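Student Work > Applied Technology > Site Visit Reports

Search reports Enter keyword Go

Site Visit Report: Open Day at the Carkeck Automation Workshop

Giorgia D'Amico
April 2021

1. Why we went

Our project for this term is a bench-top arm that sorts laundry, or will be once it stops throwing socks. Our supervisor felt we should see how people with a budget handle fabric, so we signed up for the open day at Carkeck. The drive out to Flaltham took longer than the tour. I am told the scenery is lovely when it isn't raining.

2. The tour

We were issued safety glasses and a lanyard and taken through in groups of 15. The first stop was a pallet stacker, which stacked pallets. It did this extremely well, and after a few minutes our group had run out of questions to ask it. Next door was a labelling line on loan from Santoro, switched off for the day, with a laminated sign apologising.

The third stop was the cloth bench, and that was the one we had come for. Our guide had worked on it since the previous July and spoke of it the way people speak of a difficult horse. Boxes are easy, she said. A box is the same shape when you come back to it. Cloth changes shape every time you touch it, and then the arm has to work out what it's looking at all over again.

The arm is fitted with a two-fingered gripper and a small camera up near the wrist, so it gets a close view of whatever it is about to pick up. Visitors could watch the camera feed on a monitor beside the bench. I found this much more useful than watching the arm itself, which from the visitors' side of the barrier was mostly elbow. 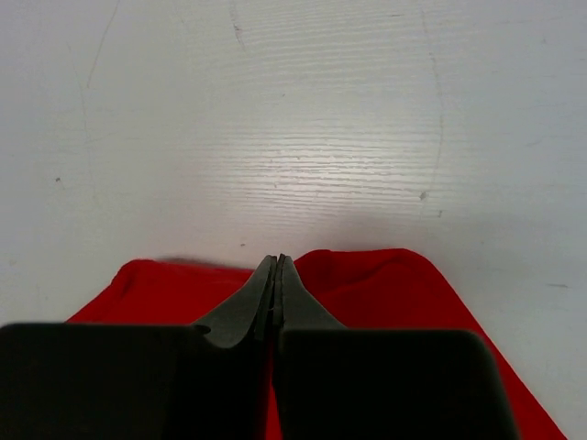

Figure 1. Wrist camera view: the gripper at the upper edge of the red cloth.

Two things stood out for our own design. The first was the fingertips. Ours are flat rubber pads as wide as a thumb. Theirs are tapered and come together in a point, so they can go for an edge or a fold without flattening everything nearby. The second was the work surface. I had expected something spotless, and it was a white painted board with a grain to it and a good many scratches. There was glare on it too. We have spent 30 dollars on matte black felt to get rid of exactly that, and I have decided not to bring it up at the next budget meeting.

3. The demonstration

We were given a 30 minute session, a fair part of which went to restarting the software. The guide told us that they log every attempt, good or bad, and don't trust a change to the settings until it has been through 100 tries. Our group had been making up its mind after three. This explains a lot about our results section.

I asked whether they had considered just ironing the cloth first. She said everyone asks that.

4. What we will change

We are going to print narrower fingertips and move our camera from the overhead stand to the wrist. We will also start writing down the failures, which should fill the logbook nicely. The Brulach controller stays, as we can't afford another one and it has only caught fire in the metaphorical sense.

The new tips are being drawn up now. Sock trials resume once the printer in the back lab has been unjammed.

Recent reports
Conveyor Timing for Beginners
Visit to the Flaltham Water Treatment Plant
A Line-Following Cart, Second Attempt
Choosing a Motor for the Greenhouse Vent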